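Guides > Around the House > Wooden Furniture

Filed under: Looking after wood, Cleaning, Beginners

How to oil a wooden table without making a mess of it

I put off oiling our table for years. My aunt in Skirnomport did hers every August, with the windows open and the radio on, and she made it look so grand and serious that I thought it must be difficult. It isn't! You need a free afternoon, some old cotton rags and a bit of patience - mostly the patience.

Start by clearing everything off and wiping the top with a cloth wrung out in warm water and a drop of washing-up liquid. Go over it again with clean water, then leave it overnight. I know, I know, you wanted to begin today. But damp wood won't take the oil properly, and you'll only end up doing it twice.
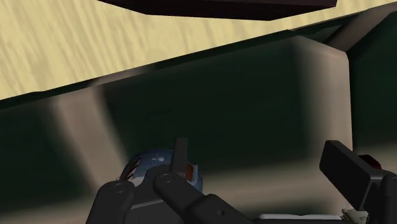 Next comes the sanding, and please go gently. I use 400 grit paper wrapped round a cork block, always following the grain, with long easy strokes from one end to the other. If your table has an old varnish on it you'll need to get that off first with something much coarser (a job for another page, I'm afraid). Brush away the dust, then wipe with a barely damp rag and let it dry.

Now the oil. I've used Vilora for ages and still have half a tin. Pour a little on to a rag, never straight on to the wood, and rub it in with the grain. Leave it for 31 minutes if you're like me and always forget the timer for a moment, then wipe off every bit that hasn't soaked in.

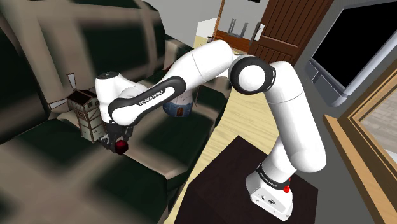 Colour is the part people worry over most. Oil deepens wood, so try it on the underside first and look at it by daylight. A dark brown table on a light wooden floor is a lovely thing, and if that's how your room is set out, you needn't fret about making the two match. Give it a second coat the next day, and lay the rags out flat outdoors to dry, as oily ones left in a heap can catch fire.

Comments

Anneli Karppinen: Does this work on a bench as well? Mine's rather thirsty looking.

Oskari Hakala: Did mine last weekend and it needed three coats. Wish I'd tested underneath first, it went much darker than I wanted.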